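As peças brancas de Farías

Na oficina de Helju Toom, em Farías, as caixas de peças ocupam uma parede inteira. São 987 elementos catalogados, quase todos brancos ou cinzento-claros: blocos, calços, molduras, tabuleiros com divisórias. Nenhum é vendido em loja. Saem daqui para salas de ensaio e laboratórios que precisam de objetos simples, repetíveis e fáceis de identificar.

Helju começou a fazê-los há 15 anos, quando ainda trabalhava como modelista. O primeiro pedido foi de uma escola técnica que queria blocos com a mesma medida e a mesma cor, sem brilho. «Pediram-me a coisa mais aborrecida do mundo e demorei três meses a acertar», diz. O problema era o acabamento. Uma superfície brilhante devolve a luz do teto e estraga qualquer leitura feita por câmara. A solução foi um branco mate, ligeiramente acinzentado, que a oficina continua a usar.

A forma também mudou. Os primeiros blocos tinham arestas vivas, que lascavam ao cair. Hoje as arestas são suavizadas e alguns modelos estreitam um pouco no topo – um pormenor que os clientes notam mais ao tato do que à vista.

O outro elemento da coleção é o marcador impresso, um quadrado de células pretas e brancas que permite a uma câmara saber onde está o objeto e como está orientado. Nos blocos vai colado em formato pequeno, com uma margem branca à volta. Para a mesa usa-se uma folha com vários marcadores maiores. Reet Venckus, responsável pela impressão, insiste na margem. Sem ela, o padrão confunde-se com o que estiver por trás e a leitura falha. Faz folhas novas todos os meses de abril e deita fora as antigas, mesmo as que parecem boas.
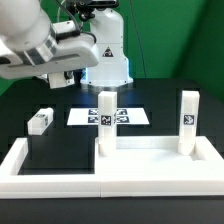
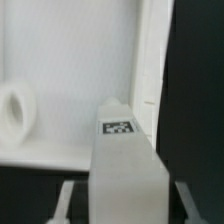
Blocos altos e marcadores impressos sobre a mesa de ensaio.

O tabuleiro e a mesa

Os tabuleiros dão mais trabalho do que os blocos. Têm paredes brancas salientes que formam compartimentos retangulares, e em alguns modelos o compartimento não tem fundo: vê-se o tampo da mesa. Helju prefere esta versão. Gasta menos material, limpa-se depressa e o contraste entre o rebordo branco e um tampo preto dispensa qualquer linha pintada.

A espessura do rebordo foi discutida durante semanas com Kidus Assefa, que desenha os moldes. Ele queria paredes finas. Helju queria paredes que aguentassem uma pancada. Ficaram grossas.

O fundo da mesa conta tanto como as peças. A oficina recomenda tampo preto sem brilho e, atrás, um pano verde bem esticado. Contra o verde, um objeto branco recorta-se com nitidez. As pregas são o defeito mais frequente, e resolvem-se com peso na bainha.

Guardar e limpar

Uma coleção completa de mesa, com blocos, tabuleiro e folhas de marcadores, custa 700 euros e vem numa caixa com divisórias. A manutenção é pouca. Pano húmido nas superfícies, nunca álcool sobre os marcadores. As folhas guardam-se na horizontal, entre dois cartões – enroladas, ganham uma curva que já não perdem.

A próxima série chama-se Clukora e terá 42 peças, entre elas um bloco mais baixo e um tabuleiro de compartimento único. Os moldes estão prontos. Falta decidir o tom de branco, e em cima da bancada de Helju há quatro amostras que, para quem chega de fora, são iguais.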